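Retention Periods Are the Real Privacy Policy

Most arguments about license plate readers concern where the cameras go. The more useful question is how long the records stay. A plate read that is deleted in six minutes can catch a stolen car. A plate read kept for 800 days is a travel diary.

Randby's ordinance permits storage "as operationally necessary." Dilani Gamage requested the audit log in January and received 1377 search entries. The reason field was blank in 200 of them. A blank field cannot be reviewed by a court or by the department itself.

The vendor, Skonden, says access is restricted by role. Role limits control who may search – they do not control what exists to be searched. A subpoena reaches whatever is on the disk.

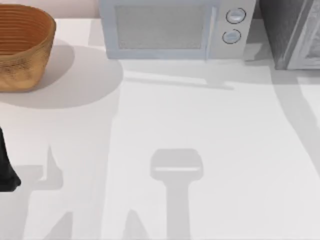 What the ordinance should say

Set a fixed deletion period in hours. Require a case number before a query runs. Publish the log each quarter with plates removed. Flunwood adopted the first two rules and kept its cameras. Randby can do the same by amending section 6, and the council should stop treating storage as a technical detail left to the contract.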